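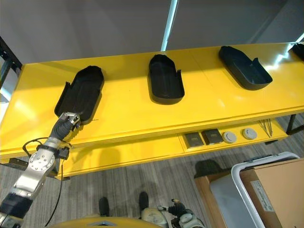 Tullia Home Care
Fall Prevention Visits, Second Progress Report to the Van Dusen Fund
Prepared by Corinne Ferreira

Period covered: the second quarter of the grant. Money spent so far is within budget, except for mileage, which I come back to below.

You asked last time for plain results, so I will start with the one I trust least. Reported falls among the older adults we visit went down this quarter. I would not print that in your newsletter yet. Falls are reported to us by the clients themselves or by a son or daughter who stops by on the weekend, and plenty of people who go down in the bathroom and get back up by themselves never mention it. Some clients have also figured out that a reported fall brings a second visit and a talk about the stairs. A lower number could mean safer homes. It could also mean quieter clients.

Visits

We planned for 116 first visits by the end of May and completed all of them. Each one covered footwear, night lighting, rugs, the route from bed to bathroom, and a list of medicines to take to the pharmacist. Sebastian Pascu sat in on several and found that the medicine list was the part most often rushed. He is right. Aides fill it out at the end, when everyone is tired and the client wants lunch. We have moved it to the start of the visit.

Return visits are behind. Seven clients in the Zornmont area have not had one, mostly over scheduling, and two of those families have stopped answering the phone.

Equipment

The $2000 set aside for grab bars and shower seats is spent. The shower seats are being used, as far as we can tell from return visits. The grab bars are a mixed story. Five were turned down after we had already bought them, in most cases by a client who said it made the bathroom look like a hospital. We should have asked before ordering, and now we do. The unused bars will go to the next people who want them.

Exercise classes

The balance class at the Rakovine senior center meets at 10 a.m. and is full. I am glad, but I have doubts about what it shows. Most of the people who come already walked well and would probably have joined any class going. Those we worry about most do not drive and will not ask for a ride. A full room is pleasant to report and says little about them.

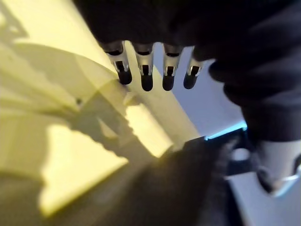
Wanda Wojcik thinks I am being too hard on the class, and her note on my draft said that two of her regulars came in holding on to the wall and now cross the room with a cane, and that she would like this to appear somewhere. So it does. I would still want to see the same gains in people who start out housebound, and for that we need home sessions.

Next quarter

Nyokabi Mushi will begin short exercise sessions at home for clients who cannot get to the center. They will use a timed stand-from-chair test at the first session and again at the last, so we are less dependent on what people choose to tell us.

Mileage will go over budget if the home sessions go ahead as planned. I would like to move money from printing to cover it. The brochures have brought in very few calls, and I see no case for another run. Please let me know whether the change needs a formal request or whether an email will do.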